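Review: Cosel scale platform for a packing cell, after 6 months of use

I look after one cell at the parcel preparation site where I work. It is a two-arm robot with hands, a green table, a conveyor on the right side, a crate and a scale. The robot takes a mailing bag, puts it on the scale, waits for the weight, and moves it on. The scale looks like the least interesting part of this, but it gave us more trouble than both arms together, so when we replaced the old one with the Cosel I decided to write down my experience.

The Cosel is a digital platform scale with a stainless steel tray on a white base and a red display at the front. It was made for people at a counter and I judge it here only for robot use. We bought ours through Urrutia, and the delivery was correct and quick.

Setting up

Mechanical setup took me one afternoon. You level the base with the feet, put the tray on, and wait 20 minutes before calibration. The manual says the waiting is optional. I do not agree – when I skipped it, the zero was moving for the rest of the shift.

The harder work is to teach the arm where the tray is. Our tray has a raised rim, and the fingers must come over it and never against it. If a knuckle rests on the rim when the bag is released, you get a weight that includes part of the robot. On the first day I had a small padded envelope which weighed more than a pair of boots. My colleague Renata Medina found the reason by sliding a strip of paper between the hand and the rim at every taught point, and I still do this check after each change.

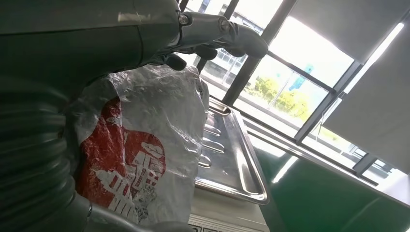
Gripper at a printed white bag, next to the weighing tray.

The four pressed ridges in the tray are a good detail. A thin plastic bag on a completely flat polished plate likes to stick, and on the old scale the robot sometimes dragged the whole plate with it. With the ridges I see this much less. The bad side of the polished steel is reflection. Our window is large, and in the morning the vision software (we use Wisivlow) takes the bright stripes on the metal for the edge of a bag. Pulling the blind lower helped, and a shorter exposure helped more. I would pay extra for a matte tray, but Urrutia told me there is none.

Daily work

The display can be read easily from where I stand, also in strong daylight. The reading becomes stable in 2 seconds with a soft bag. This is the specified value, and we really get it, provided that the bag is fully on the tray. Large soft bags are the problem. They fold over the side and touch the table, and then the scale shows too little. No scale can correct this, so I changed the pick: the right hand now pinches the bag in the middle from above and puts it down closer to the center. The left hand stays open by the crate until the weight is accepted.

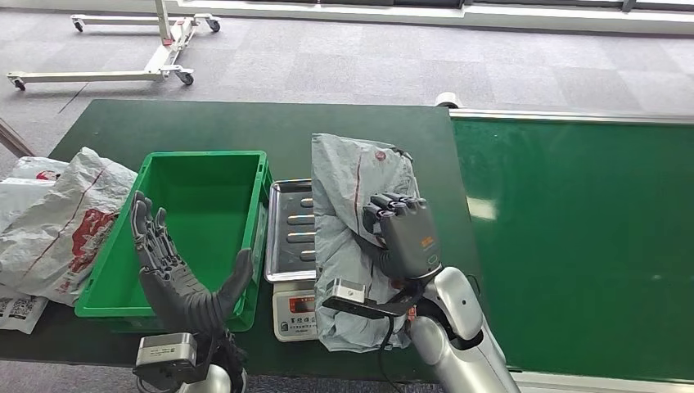 Right hand pinching a gray mailing bag on the scale, left hand open near the crate.

Please leave more space between the crate and the scale than you think is necessary. At first I placed them touching, to save travel of the arm. Each small push on the crate was then visible in the weight. I also recommend to mark the crate corners on the table with thin tape.

Care

Every morning I lift the tray and wipe below it, as dust from the bags collects there and label pieces also. Then I zero the scale, put on the test weight, and write the result in our log. In 6 months the log has 63 entries where I had to correct the zero, and most of them are from the first weeks, before I understood the warming up.

The base has been opened one time. The cable connector at the back became loose from vibration, and the weight was not arriving at the controller. Ayuba Ofori from Sesten came to see the arm for another matter and he showed me how to fix the cable to the table leg with a clamp, so the connector carries no load. The fault did not come back.

What I like: the ridged tray, the quick stable reading, the bright display, and easy cleaning.

What I do not like: reflections, a weak connector, and a manual which says nothing about automatic loading. The auto-off function is also switched on from the factory. Switch it off in the menu before anything else, or the cell will stop after your lunch break and you will search for the fault in the wrong place, as I did.

I give it four stars of five. For our second cell I have ordered the same model, and this time I ordered the clamp with it.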